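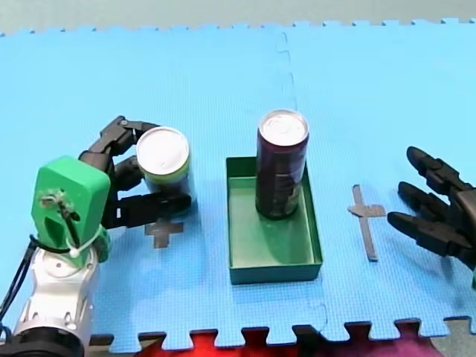
From: Chinyere Danladi
To: home-automation list
Subject: Re: Re: so can they do the shopping yet or not

Quick one, on my phone, train in ten minutes. Bukola's message quoted below in full as half the list seems to have lost it in the September move.

Bukola Ogundipe wrote:

> I look after my dad, two flights up, and the thing I would pay real
> money for is putting the shopping away. Not chatting to him, not
> reminding him about tablets. Tins in the cupboard, milk in the fridge,
> bag folded up. I've been reading this list for 3 years and every
> September someone says it's nearly here. The Distia brochure says
> "handles everyday groceries" and the price is 2,901 before fitting.
> Is it true? Would any of you have one in your own kitchen? And why
> does every demo I see use tins?
>
> Bukola

Bukola — short answer no, not for your dad's kitchen, not at that price. Longer answer, in the order you asked.

"Handles everyday groceries". Depends what handles means. Picking up a can and putting it in a tray, yes, plenty of set-ups manage that now. Two arms, proper fingers, tape crosses on a foam mat so everything starts in a known spot. Short can, tall can, one hand each side. That is honest work and I don't sneer at it, getting jointed fingers round a can and keeping it upright is a pig of a job. But it's a mat. Your dad's worktop has a kettle on it and yesterdays post.

We did our own version at Jostham over the summer. 100 goes at moving tins from table to tray, 93 good. Sounds lovely. Then Erdal moved the tray a hand's width and turned the kitchen light on and we stopped writing the numbers down. Have since got some of it back but it took weeks. And 93 is not a good score if the other seven land on somebody's foot.

Why tins. They're stiff, they don't mind being squeezed, they stand up by themselves, they don't bruise. Different heights gives you a bit of variety without going mad. Try it with a bag of salad. Or a net of oranges, we tried that, hand came away wearing the net. Eggs I'm not even going to talk about.

Two hands matter more than people think btw. One holds the bag open, other goes in. Most of the cheaper ones are one arm with a pincher and they can't do the bag at all, you have to unpack it onto the counter first, and by then you've done the job. Ask Distia straight out: does somebody have to take the things out of the bag? Get it in writing.

Would I have one. No. I'd have the Baudry dishwasher loader if they ever finish it, it only does plates and mugs but it does them in the same rack every day, so there's a chance. Ans Van Beek had one on trial and may chip in, she was less cross about it than I expected.

Shop floor is a bit different and I think that's where Nelu was coming from last month when he said it was solved. At Pleltine they've got arms putting cans into trays all shift long. Same can, same tray, bolted down, fence round it. Fine. Works. Take the fence off and mix the cans up and you're back with the rest of us. Nelu, shout if I've got that wrong, I only had the short tour.

What I'd do with the money, Bukola: shop that brings it up both flights and unpacks, plus a lower shelf for the heavy stuff so he's not reaching. Boring I know. Then look again in a couple of years. The hands are getting better quicker than I thought they would, its the mess around them that isn't.

If you do go and see a Distia demo take your own shopping. Don't tell them beforehand. Crisps, a squashy loaf, something in a jar with a wet label. See what they say.

Also has anyone got the spare charger from the Jostham meet-up, grey lead, it's mine

Chinyere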